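Workshop > Automation > Grippers > Tested

Vededow G2 gripper review: small parts, big opinions

The Vededow G2 is a two-finger parallel gripper for people who want to pick up small, expensive things and would prefer to put them down in the same condition. It costs 697 pounds without the cable. The cable is extra, and has a connector you will not find on any other cable you own.

I've had it on the end of our arm since November, in place of the Henano we bought when we were young and hopeful. The Henano was cheaper at 491 and closed with all the subtlety of a car door. Our work is taking old desktop computers to bits and, on good days, putting some of them back together, so a gentle grip matters more to me than a fast one.

Fitting took a morning. The bolt pattern is standard, the manual less so. Page two tells you to set the force limit before you power up, and page nine tells you how. Once it was talking to the Witura controller it stayed talking, a courtesy the Henano never extended to anyone.

The processor socket is my usual test, being flat, fussy and surrounded by things you mustn't knock. Reaching down into a case, the fingers are slim enough but the body behind them is chunky, and you have to plan your approach around the memory slots and any card standing upright in the board.
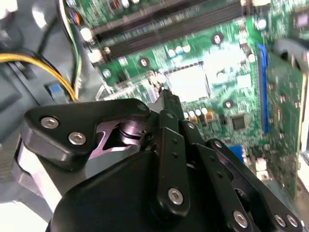

Azevedo: Chunky is right. I ended up bringing mine in at a slant on every job, and it still wants more room than the drawings suggest. Has anyone tried it with the longer fingertips?

I have, as it happens, after Azevedo sent me that note. They buy you some reach and cost you some stiffness, and I went back to the short ones within the week.

Grip is where the money went. The ribbed pad takes hold of a chip by its edge without needing to be told twice, and force can be set in steps fine enough that I stopped wincing by Friday. Vededow says the pads are good for 3000 cycles. I expect I shall lose one down the back of a bench well before that. 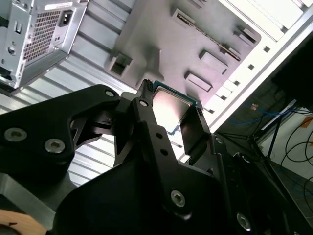
Processor held in the fingers, over the open case.

Grumbles, then. The wrist camera sees a great deal of gripper and whatever is left over of the job, so you'll want to spend time on the mounting angle. The software insists on updating itself at nine in the morning. And the hex screws need a size of key that was absent from the box.

Would I buy it again? Yes, though I'd haggle over the cable.

Comments

oldsolder: We run the Henano and it's fine if you turn the speed right down. Then again, at that speed so is a teaspoon.

benchmouse: Does the force setting survive a power cut? Ours forgets everything and goes back to full squeeze.

tinlid44: Key is in the lid foam, under the flap. Took me a month.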